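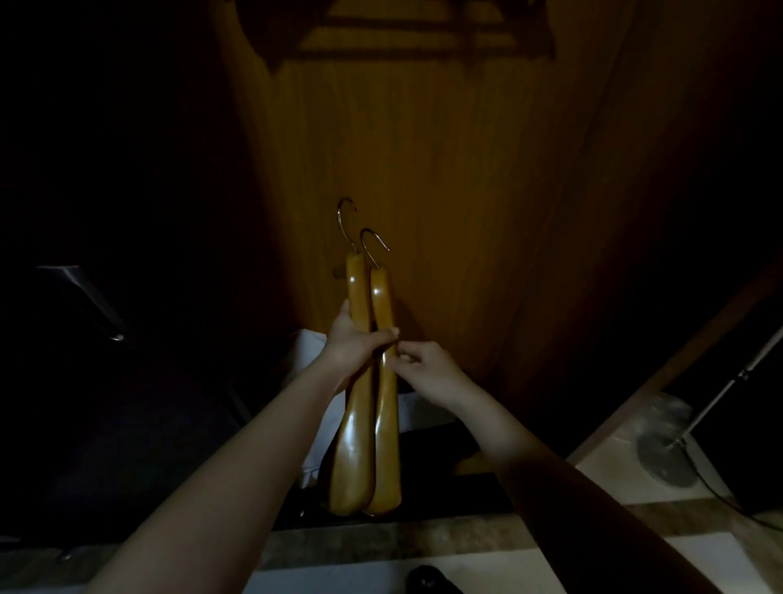 Words for Wooden Things: a household dialect survey in Gositz and Grevard

Language and Everyday Life module, final report

Why we chose this

Our group grew up in different towns and found out in the first week of term that we couldn't agree on what to call the cupboard you keep your coats in. One of us says wardrobe, one says press, and one says "the tall one". We argued for a whole lunch break and had our topic!

What we did

We wrote a questionnaire with 35 household objects and asked people what they call each one at home, and what their grandparents called it. We handed it out in Gositz and Grevard, mostly at the Saturday market on Sat 5 October, and put a copy in the library at Trikmont. After removing blank and unreadable entries we had 1,091 usable answers, which was far more than we had hoped for. Typing them up took three evenings and a lot of tea.

What we found

Kitchen words were the most settled. Nearly everybody says saucepan, and the old word for a ladle survives only with the oldest speakers. The hallway and bedroom were where it got exciting. The shoehorn had names we had never heard before - shoe spoon, heel lifter, slipper - and Grevard speakers were very loyal to "spoon". Clothes hangers split neatly along the river, with "hanger" on the Gositz side and "shoulders" on the other.

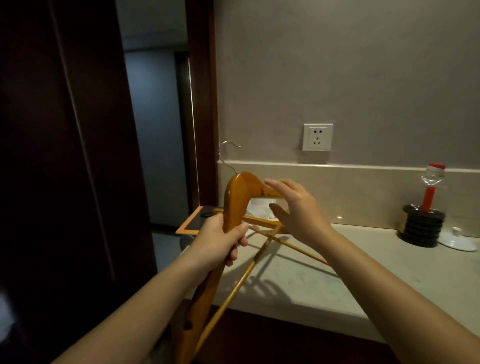

Fig. 2. A wooden hanger, or "shoulders" in Grevard.

Younger people often knew the local word but only used it when talking to family. Several wrote little notes in the margins about who had taught them a word, and we loved reading these.

Problems

Trikmont gave us too few forms to compare properly, so we left it out of the maps. Question 12 (the airing cupboard) was badly worded and we dropped it as well. We also wish we had recorded people speaking, as spelling hides a lot.

Next steps

We would like to repeat the survey in Ochoa, where the two word areas should meet.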